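**Molldale Football Club** is an amateur soccer club based in the town of Molldale. It plays in the Iltmont District League, where it has spent most of its history in the upper division. The first team plays in maroon shirts and white shorts. Its home ground is Bidumham Road, usually shortened by supporters to "the Road."

## History

The club was formed by workers at the Ofori tile works, who had been playing informal matches on a field behind the kilns. The works paid for the first set of shirts and let the players use a drying shed as a changing room. For its first seasons the side was entered in the league as Ofori Works. The name was changed when the works closed and players from the rest of the town were let in.

Molldale won the league for the first time three seasons after the change of name. It then went through a long poor spell, dropping twice into the lower division and coming back up both times at the first attempt. The second promotion was settled on the last day, in a 4–3 win away at Bidumham Rovers after being three goals down at halftime.

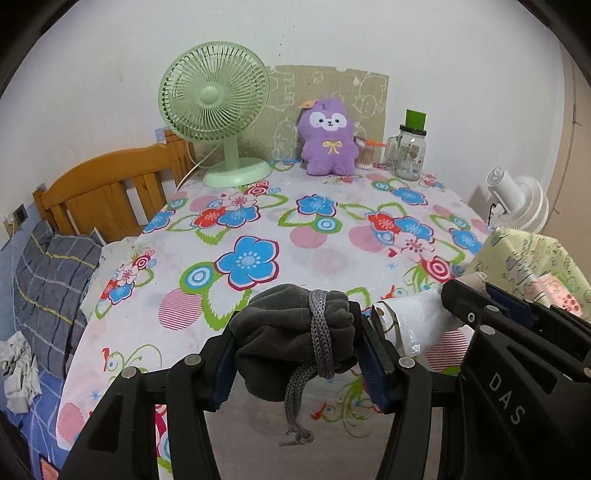
The rivalry with Bidumham Rovers dates from that match. The two towns are joined by a single bus route, and league fixtures between them were for many years played on the morning of a public holiday. The largest crowd recorded at the Road, 1,000, was for a cup tie against Rovers. The figure is the one printed in the following week's program and may have been rounded.

## Ground

Bidumham Road has one covered stand with 90 seats. The other three sides are open, with a rail around the field and a grass bank behind the north goal. The field slopes toward the south corner, and visiting teams have complained to the league about it more than once. Drainage work was done in July two years running, but the south corner still floods after heavy rain.

Floodlights were put up in the Road's last major round of building. Before that, midweek matches kicked off early and were sometimes cut short by agreement. One reserve match ended after 45 minutes in poor light and the halftime score was allowed to stand.

## Coaching

Haris Butt is the club's longest-serving head coach. He joined as a left back, played for nine seasons and took charge of the first team after a knee injury. Under Butt the club dropped the long-ball style it had used for years and moved to a back three. Results were slow to follow. Molldale finished next to last in his first season and stayed up on goal difference, then finished in the top four in each of the next five.

Butt also reorganized the junior section, which had been run separately and had its own bank account. Players now move up through four age groups under the same coaches as the adult teams, and a squad of 22 is named for the senior side before each season. At least five places are kept for players from the junior section.

## Junior section

The junior teams train on two evenings a week during the school year. Younger players attend a study hour before training, held in the clubhouse and started after several parents said practice was getting in the way of homework. Children bring their own books and pencils, and the club keeps a stock of basic supplies, the cheerful sort sold for grade schoolers, like the green and orange packet with rulers, a pencil and a cartoon animal printed on it. 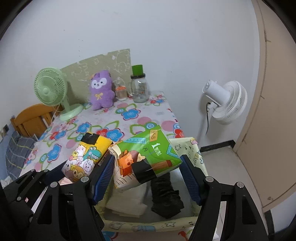 Attendance at the study hour is required for the two youngest age groups and optional for the rest. A player who misses it without a note can train but is not picked for the next match. Butt brought in the rule and has kept to it – his own nephew sat out a cup semifinal. Packets with ruler drawings and a pencil on the front, green at one end and cream at the other, suit the age of the children in those two groups.

## Colors and badge

The maroon shirts come from the color of the Ofori tiles. White shorts replaced black ones after a clash with the league's referees, who wore black at the time. The badge shows a kiln and a ball, and has been redrawn twice. An away kit of pale yellow is worn when needed, mostly at Bidumham.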